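The Woman Who Wants You to Own Fewer Bowls

Soledad Huenchumán does not like the word decluttering. She says it sounds like something a plumber does. She also dislikes hacks, journeys, and any sentence in which a drawer is asked to spark anything. What she likes is a kitchen where you can get to the big pot without moving four other things first, and for nine years people have paid her to arrange it.

Her business is called Nilareo and consists of her, a station wagon, and a phone she answers on the second try. She does kitchens only. Someone once asked her to do a garage and she still brings it up.

We met in the small practice kitchen where she works out layouts before inflicting them on clients. White counter, white walls, a great deal of light. I asked where I could put my bag and she looked at the counter, then at me, and I held it on my lap for two hours.

"Everybody starts with the cabinets," she said. "They buy the little racks, they buy the turntable. Then they put the same junk on the turntable, and now it goes around."

She starts with the counter and the space right under whatever hangs over it. People treat that strip as free storage, in her view, and then wonder why they chop onions on a corner the size of a paperback.
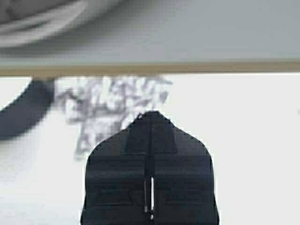
How much should be left out on the counter?

Whatever you use every single day, and for most households that comes to a kettle, a knife block or a board, and one thing you're fond of. Huenchumán allows the fond thing on the condition that you wipe under it.

She keeps notes on every job in a green ledger and she is not above reading from it. The fullest kitchen she has worked in held 1581 separate items, counting teaspoons. "I count teaspoons," she said. "They count. There were 176 in that house. Two people lived there." She closed the ledger with some satisfaction.

I asked whether the couple still had them.

"They have sixteen. They fought me on it. He had a theory about parties."

Her method, as far as she'll admit to having one, goes like this. Everything comes out and goes on the floor, on old sheets. Then the client cooks dinner. They may take from the sheets only what they need, and whatever they pick up goes back in the kitchen. They do this for a week. It is apparently very hard on the knees, and one client in March gave up on day three and ordered pizza until the following Monday - she considers this a success, as it proved he could live without all of it.

The week ends and then the bargaining starts. Nearly all of it, she says, is over bowls. People will hand over a bread machine without blinking and then turn into lawyers over a bowl.

"It's the big steel one. Everybody has the big steel one. They use it at Thanksgiving and they put it in the cabinet upside down over the other bowls, like a hat, and then you can't get at anything under the hat."

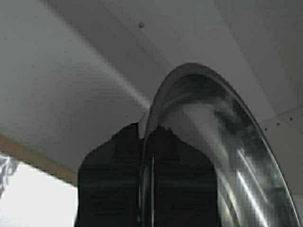
Her answer is to store it on its side, in a slot, the way you would a tray. It takes up a hand's width and comes out without a landslide. She has been telling people this for years and gets, she says, the same face every time, the one you make when somebody fixes your TV by plugging it in. She would like to be paid extra for the face.

She is softer on pots. I had expected a number and braced for it, but she shrugged. Two if you live alone, maybe four with kids. She wants handles you can grab with a towel in each hand, and she wants the lids somewhere else entirely. Lids get their own shelf in a Nilareo kitchen. She once worked from a plan by a design outfit called Vorum that had lids hanging on the inside of every door. "It was like opening a cabinet in a marching band."

Does she ever buy anything? She went a little quiet. There is a Koech ladle at home that cost more than she wants in print, and she owns a second can opener "for reasons." She also spent a full winter trying to sell a shelf divider of her own design, called the Skorkisent. She ordered 2000 of them and sold 624. The rest are in her sister's basement, neatly stacked.

"So I'm the person with the clutter," she said. "Write that down, people enjoy it."

Tea, she thinks, is the next frontier. Nobody she has ever worked for drinks as much tea as they own. The boxes breed. She makes clients line them up by the stove and work through them one by one, the nasty licorice included, before another comes into the house. The towel is a separate lecture. One out at a time, near the stove, and when it's dirty it leaves the room.

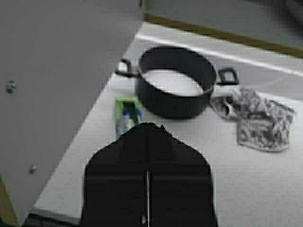

A pot by a small box, and a patterned cloth to the right.

I asked what she does when she eats at a friend's house and the cabinets are a disaster.

"I eat," she said. "I'm not a monster. I might turn one bowl."

Nilareo is taking bookings again from the fall. Kitchens only.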